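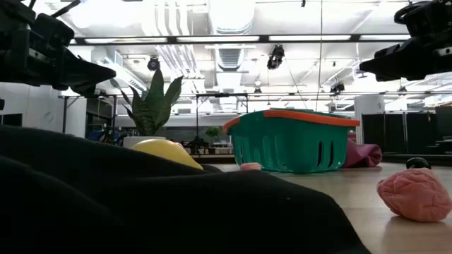 Zu Besuch in der Montagehalle von Sollex

Im Mai hat Sollex die Halle in Brellberg für Besucher geöffnet. Der Rundgang dauerte 90 Minuten, angemeldet waren 164 Personen, eingeteilt in kleine Gruppen. Unsere begann am Nachmittag im hinteren Teil, wo die zweiarmigen Arbeitsplätze stehen.

Niamh Ó Flaithearta leitet dort die Versuche. Sie erklärte zuerst den Aufbau: zwei schwarze Arme, je einer an den gegenüberliegenden Seiten des Holztisches, dazu Tuch, Korb, Obst und eine Topfpflanze. Die Aufgabe heißt intern Testa und besteht aus Aufräumen. 600 Durchläufe sind für diese Anordnung geplant.
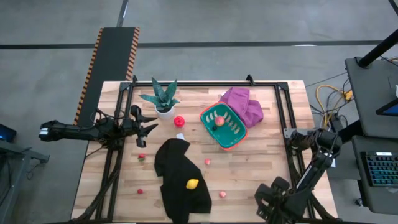 Schwierig ist nach ihren Worten vor allem der Stoff. Ein Apfel behält seine Form, ein Tuch liegt jedes Mal anders, und kleine Teile können darunter verschwinden. Die Anordnung wird deshalb immer wieder geändert. Gefragt wurde viel nach der Geschwindigkeit. Die Arme fahren zurzeit langsam, das soll auch bis zum Herbst so bleiben. 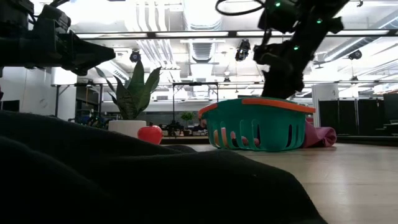 Die zweite Station war der Prüfstand für Greiferfinger, die von Wostwood zugeliefert werden. Dort durften wir ein paar verschlissene Exemplare in die Hand nehmen. Zum Schluss gab es Kaffee im Vorraum.

Der Eintritt kostete 2 Euro. Feste Schuhe sind Pflicht, Parkplätze gibt es hinter der Halle.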